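Bench Notes: Holding Parts During a Board Swap
Saltia Hardware Newsletter, 21 November 2019

Since March the refurbishing bench has kept removed parts in printed holders instead of on antistatic foam. The foam worked for storage. It did not work for sequence: parts came back off it in whatever order the hand found them, and processors were occasionally set down next to screws. The holder board fixes one location per part type. A technician can check it at a glance before closing a chassis.

The board has a position for each of the parts normally pulled from a server or workstation: memory, processor, hard drive and graphics card. The drawings went through 7 revisions. Most of the changes concerned clearance for fingers at the processor pocket and the depth of the memory slots. The early slots gripped the modules too tightly and had to be opened up with a file.
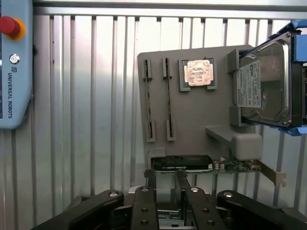 Processor pocket. The pocket locates the package by its edges and leaves the lid exposed, so the marking can be read without lifting the part. Clean the old thermal compound off the lid before seating. Residue in the pocket transfers to the underside of the next processor, and contamination on the contacts is slow to find. If compound does get into the pocket, remove it with a swab and isopropyl alcohol and allow it to dry fully.

Memory slots. Modules go in on edge. The slots are not keyed, so either orientation will fit; the bench convention is label facing left. The holders will not tell you which bank a module came from. Write the slot number on a paper tag when the original population order matters, as it does on boards with two banks.

Drive position. The drive stays in its caddy. Removing the caddy on the bench saves nothing and puts four screws into circulation. Slide the caddy in until it stops and leave the handle accessible. Drives are put in last and taken out first, to limit the time they spend on the bench while other work is going on.

Graphics card cutout. The card lies flat with its bracket at one end. Support it by the shroud and the bracket when lifting, and keep fingers off the capacitors. Full-length cards overhang the cutout and should go in a separate tray.

Order of work on the chassis side is unchanged. Power off, disconnect, wait 30 seconds, then press the power button once to discharge the supply. Connect the wrist strap to bare metal on the chassis. Pull the graphics card first, then memory, then the processor. Reassembly runs in reverse, with the processor seated before anything else so that the socket is exposed for the shortest possible time.

The socket needs more care than the rest of the board. On land grid types the contacts are in the socket, and a bent one cannot be reliably straightened at the bench. Lower the processor vertically, holding it by two opposite edges. Do not slide it to find the alignment. When the corner mark and the notches agree, it drops into place under its own weight. Close the load plate only after checking that the package sits level. 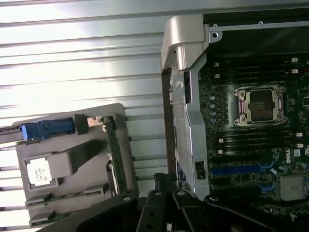 Can a socket be left open while the memory is being fitted?
It can be, for a few minutes, but the bench procedure is to fit the plastic cover or the processor first. Modules need firm pressure, and a slip across an uncovered socket will usually write off the motherboard.

Memory latches should be opened fully before a module is inserted. Press at both ends until the latches close by themselves. A latch that has to be pushed shut by hand indicates a module that is not fully down, or one turned the wrong way against the key.

We logged 216 swaps between the introduction of the holders and the end of last month. In that period 4 motherboards were rejected for socket damage, all of them on units that arrived with the cover missing, so the damage may predate our handling. Misplaced modules have not been recorded as a separate category and will be from now on.

Drawings for the current revision are on the shared drive under Fixtures. Sites printing their own should use a static-dissipative filament and check surface resistance before putting the board into service.

Comments

Murier: What clearance did you settle on for the memory slots? Ours were printed from revision 5 and still bind on modules with heat spreaders.

Javwood: Same problem here. We opened the slots with a file and it was fine afterward, but the dust needs to be blown out before any contacts go near it.

Kjærgaard: Please add the chassis serial number to the paper tag. Two units open on one bench and the slot number alone is not enough.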